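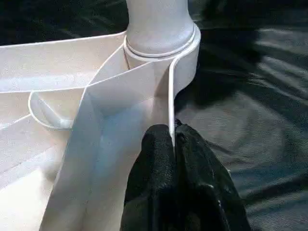

Capítulo 6. Preparar la demostración para la jornada de puertas abiertas

Este capítulo reúne lo que hemos aprendido enseñando el puesto de agarre a visitantes de todas las edades, y está pensado para quien lo monta por primera vez en una sala que no conoce. El puesto Vedum agradece mucho el público: en cuanto la pinza se cierra sobre algo fino, la gente se acerca, se agacha y empieza a preguntar. ¡Es el mejor momento del día! Para disfrutarlo hay que llegar con el montaje hecho y la rutina ensayada.

Se da por supuesto que el brazo ya está fijado y calibrado según el capítulo 3, y que el programa Moschos arranca sin avisos.

6.1 Antes de abrir las puertas

Reserve la mañana entera. Con el equipo ya desembalado, el montaje de la sala se hace con calma entre dos personas; una sola puede, pero acabará dando muchas vueltas a la mesa.

1. Coloque la mesa de modo que el público pueda verla por tres lados. El cuarto lado queda para quien presenta y para el armario de control.

2. Marque en el suelo la línea de visitantes con cinta de color vivo. Ningún punto de la línea debe quedar dentro del alcance máximo del brazo que indica la hoja de instalación.

3. Extienda la tela oscura sobre la zona de trabajo y sujétela por las esquinas. Una base negra hace que las piezas blancas destaquen muchísimo, tanto para la cámara de muñeca como para quien mira desde atrás.

4. Pase la mano por la tela para asentarla. No hace falta dejarla perfectamente lisa, pero retire los pliegues altos en el recorrido de la pinza.

5. Encienda las luces de la sala tal como estarán durante la visita y mire la imagen de la cámara de muñeca en la pantalla del operador. Si las piezas blancas pierden el relieve, baje la exposición un paso y vuelva a mirar.

6. Gire la pantalla grande hacia el público y compruebe que se lee desde la última fila.

Nota. Las telas con brillo devuelven reflejos grises cuando la luz llega muy baja. Si hay ventanas, haga la comprobación del paso 5 a la hora de la primera sesión. En la sala Hutley, por ejemplo, el sol entra por la derecha hasta media mañana y después deja de molestar.

PRECAUCIÓN. El pulsador de parada debe estar al alcance de la mano de quien presenta durante toda la sesión. Pruébelo antes de cada pase, también si lo probó en el anterior.

6.2 Elegir las piezas

Aquí es donde la demostración se gana al público. Un cubo de colores se agarra bien y se entiende enseguida, pero a la segunda vez ya no sorprende. En cambio, un objeto blanco, liso, con curvas y un borde delgado obliga a la pinza a hacer algo delicado, y eso se nota incluso desde lejos.

1. Prepare la caja de piezas con objetos de tres clases: uno macizo y fácil, uno blando y uno con una parte fina que pueda tomarse por el canto.

2. Revise que ninguno tenga puntas ni rebabas. Las yemas negras de la pinza son blandas y se marcan.

3. Limpie las piezas blancas con un paño seco. Las huellas de los dedos se ven mucho en la pantalla grande.

4. Haga con cada pieza un agarre completo a velocidad reducida y anote la fuerza elegida en la hoja de sesión.

5. Deje un duplicado de la pieza fina debajo de la mesa. Es la que más sufre.

Nota. Si un visitante ofrece un objeto propio, agradézcalo y pida permiso para examinarlo de cerca. Llaves, gafas y teléfonos quedan siempre fuera. Un guante de lana, en cambio, suele dar muy buen resultado, y a los niños les encanta ver su guante colgando de la pinza.

6.3 El agarre por el borde fino

Es la parte central de la visita y conviene hacerla despacio. Las dos yemas se cierran una contra otra y dejan el borde atrapado en la junta que forman. Bien hecho, apenas se ve dónde entra la pieza.

1. Sitúe la pieza sobre la tela con la parte delgada orientada hacia la pinza.

2. En Moschos, abra la rutina Borde y seleccione velocidad 2.

3. Acerque el brazo hasta la posición de espera. Deténgase ahí y pida al público que mire la pantalla: desde la muñeca el objeto parece enorme, y el canto que hay que tomar se distingue mucho mejor que desde la sala.

4. Alinee el canto con la junta entre las yemas. La alineación se corrige con las flechas, a pasos cortos. No use el mando libre en esta fase.

5. Avance hasta que el canto quede entre las dos yemas y pulse Cerrar.

6. Espere a que el indicador de contacto se estabilice. Hasta entonces, no levante.

7. Levante la pieza muy poco y vuelva a parar. Si el canto se desliza, baje, abra y repita desde el paso 4.

8. Con el agarre firme, suba hasta la altura de muestra y deje que la gente mire. Cállese un momento – de verdad, funciona – y espere la primera pregunta.

PRECAUCIÓN. No aumente la fuerza para compensar una mala alineación. Una lámina o una varilla delgada se dobla, y la marca no desaparece.

Nota. Las piezas con una parte ancha y otra estrecha tienden a girar al levantarlas. Si la suya lo hace, tome el borde más cerca de la parte pesada. El giro lento de una pieza curva en el aire es muy bonito de ver, pero solo cuando está previsto.

6.4 Qué contar mientras tanto

No hay un guion obligatorio, y se agradece que cada presentador hable a su manera. Themis Katsaros, que preparó las primeras sesiones con el puesto Vedum, empezaba siempre pidiendo a todo el mundo que tomara una hoja de papel por el canto con dos dedos y se fijara en lo que hacía su mano. Después encendía el brazo. Recomendamos muchísimo ese comienzo, porque a partir de ahí el público mira la pinza con otros ojos.

Ideas que han dado buen resultado:

Enseñar la imagen de la muñeca y preguntar qué pieza es antes de mostrarla desde fuera.

Dejar tocar una yema de repuesto. Casi todos esperan algo duro.

Repetir el mismo agarre con la pieza girada y pedir al grupo que diga por dónde la tomaría.

Contar un intento fallido sin disimularlo. Si la pieza se cae, se recoge, se explica la causa y se vuelve a empezar. Suele ser lo que más recuerdan los visitantes al salir.

Evite leer parámetros en voz alta salvo que se los pidan. Para los grupos técnicos hay una vista con las curvas de fuerza en el menú Pantalla; con grupos escolares, déjela oculta.

6.5 Turno de los visitantes

La rutina Invitado permite que una persona del público mueva el brazo dentro de una zona pequeña. Actívela solo cuando haya dos presentadores.

1. Compruebe que la pieza maciza está en el centro de la zona.

2. Seleccione Invitado. El marco verde en la pantalla del operador indica que los límites están activos.

3. Entregue el mando Nokero con la correa puesta en la muñeca del visitante.

4. Explique tres movimientos: acercar, cerrar, subir. El resto se descubre probando.

5. Mantenga una mano junto al pulsador de parada durante todo el turno.

6. Al terminar, recoja el mando y vuelva a la posición de espera antes de llamar a la siguiente persona.

PRECAUCIÓN. Nadie mete la mano en la zona de trabajo para recolocar una pieza mientras el marco verde siga encendido. Tampoco quien presenta.

Nota. Con los más pequeños, ponga el mando sobre la mesita baja y quédese a su lado. Algunos necesitan un par de intentos para perderle el respeto y luego no hay quien les quite el mando.

6.6 Si algo no va bien

La cámara no encuentra el borde. Suele pasar con piezas blancas bajo mucha luz. Baje la exposición o gire un poco la pieza para que el canto quede sobre la tela oscura.

La pinza arrastra la tela. La posición de espera está demasiado baja. Súbala desde Ajustes, Altura de mesa, y vuelva a asentar la tela.

El indicador de contacto parpadea. Hay polvo o pelusa en las yemas. Pase el cepillo suave con el brazo detenido.

Aparece el aviso 530. El mando ha perdido la conexión. El brazo se queda quieto por sí solo; acerque el mando al receptor, espere a que se apague el aviso y confirme en pantalla. Si se repite, cambie la batería.

La pieza vuelve a caerse siempre en el mismo punto del recorrido. Reduzca la velocidad en ese tramo y revise la hoja de sesión, por si la fuerza anotada era la de otra pieza.

6.7 Entre sesiones y al cierre

Deje descansar el equipo entre pases y aproveche para asentar la tela, revisar las yemas y guardar la pieza fina si se ha marcado. Al acabar el día:

1. Lleve el brazo a la posición de transporte y apague el armario de control.

2. Guarde las yemas en su estuche, sin apretar una contra otra.

3. Enrolle la tela con la cara brillante hacia dentro. Doblada, conserva las arrugas hasta la visita siguiente.

4. Copie la hoja de sesión en la carpeta del puesto y añada las preguntas del público que no supo contestar. Las revisamos al preparar cada nueva edición de este manual, y varias notas de este capítulo han salido de ahí.

5. Retire la cinta del suelo esa misma tarde. A la mañana siguiente cuesta el doble.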